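Wodeo Community > Teaching by Demonstration > Gripper Tools

Object rotates in the left gripper during tray demos

Posted by flemwood_tess, 6/30/24

I'm recording demonstrations with two handheld grippers for a kitchen task. The left hand picks up a square tray by its handle, holds it near a countertop oven, and the right hand is supposed to deal with the door. Later the robot arms get trained on the recordings.

My problem is the pick. When I clamp the handle and lift, the tray side is heavier than the grip can take, and it turns a little in the jaws. By the time I get to the oven it points a different way than it did at the start. I have 215 recordings so far and I don't know whether to keep the ones where it turns. I also tend to tip the tray up toward myself to check it, and I'm not sure if that hurts anything.

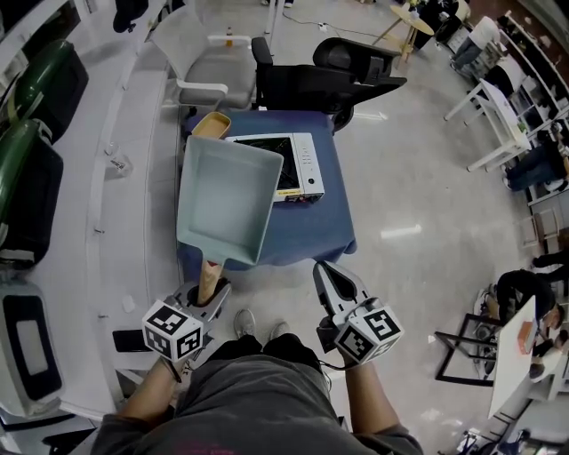 Tray lifted in the left gripper, right gripper open.

Things I already tried: squeezing harder (my hand gets tired), and gripping farther from the tray (worse). I replayed a few of the recordings and the tracked position of both grippers looks fine the whole way through, so I don't think it is a marker problem. Is there a normal way to handle this? Do I need to throw out the set?

siletti_bench

Don't throw out the set. Sort it first. Watch the recordings from the left gripper's own camera and stop each one right after the lift and again just before the oven. If the object sits at the same angle both times, keep it. If it has moved a lot, put it in a second folder. If it moved and you corrected for it with your wrist, keep that one too. The robot will have the same slip and it needs to see what to do about it.

For the new recordings, close on the handle as near to the head as you can get without touching the head. Lift straight up a short way, stop, then move. Most of the turning I get comes from lifting and swinging in one motion.

The tipping toward yourself is a habit worth dropping. You are looking with your own eyes, and the robot will copy the tilt without getting anything from it. Look at the wrist view on playback instead.

We had the same trouble with a square-headed spatula at the cooktop. Held upright with the handle running down into the gripper, it blocks a good part of the wrist camera's view, but you can still see the cooktop behind it, and any turn of the head shows up right away. 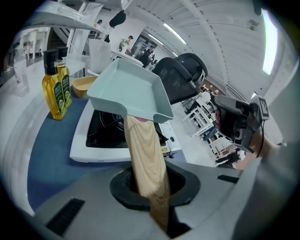
Siletti Bench Group, Household Tasks Team

We ended up with 341 recordings for that one and sorted them the way I described. The first training run on the unsorted set let the head drift to one side before it reached the cooktop. The sorted set did better, though it still misses when the handle starts out at an odd angle on the table. Vary the starting angle more than you think you need to.

knnaji

Put some grip tape on the jaws. Fixed it for me.

Kelechi Nnaji
Valtonen user group

flemwood_tess

Thanks both. I went through the first part of the set and most of the bad ones are from when I was rushing the lift. Will try the pause. Kelechi, does the tape change how far the jaws close? My width readings are calibrated without it.

knnaji

Yes, a bit. Run the calibration again after you put it on, and don't mix old and new recordings until you have.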